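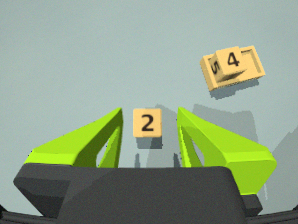

*Last changed: March 16, 2018 (AÖ)*

## 4.2 Pre-grasp alignment from the wrist view

Fig. 3 (top of page) is a rendered wrist view with the fingers open and the "2" face toward the camera. All runs in this section are in simulation, Vunodel renderer, default lights. Real arm results are in Sec. 5, still short.

The policy gets the wrist image and the finger opening, nothing else. No depth, no cube pose. It outputs a small move of the hand plus open/close. We ask for the close only when the target cube is between the tips and the hand has stopped moving. In the February version we skipped the stop check, and the fingers often closed on a corner and spun the cube. Numbers from that version are gone from the table, please don't cite them.

Numbered faces are there so we can score rotation without a seperate marker. They also give the network an easy cue, so we trained a second copy on blank cubes (Table 2, row "blank"). Blank is worse on yaw, about the same on position. Expected.
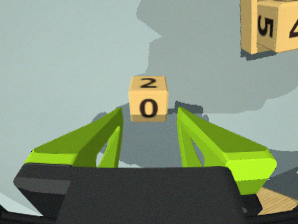
Shadows were the bigger problem. The renderer gives them stepped, blocky edges, and when the gripper's own shadow falls across the table near the target the early network treated the shadow edge as a cube edge. Fix from Jaime Torres: move the light at the start of every episode, 12 positions, picked at random. Same shadow resolution, same cubes. Misaligned closes dropped on the Edet split and on Stullmont too, though less there. We have no good story for the gap yet.

Each setting was run for 200 episodes with 3 seeds. Episode ends after a close or after 10 seconds, whichever is first. A close counts as good if both fingers touch opposite faces; a touch on a neighboring piece is a fail, even if the target gets picked up afterwards. Strict, but the older Birkinura scoring let through to many lucky grabs.

TODO before submission - rerun "blank" with the moving light, the current row still uses the fixed one.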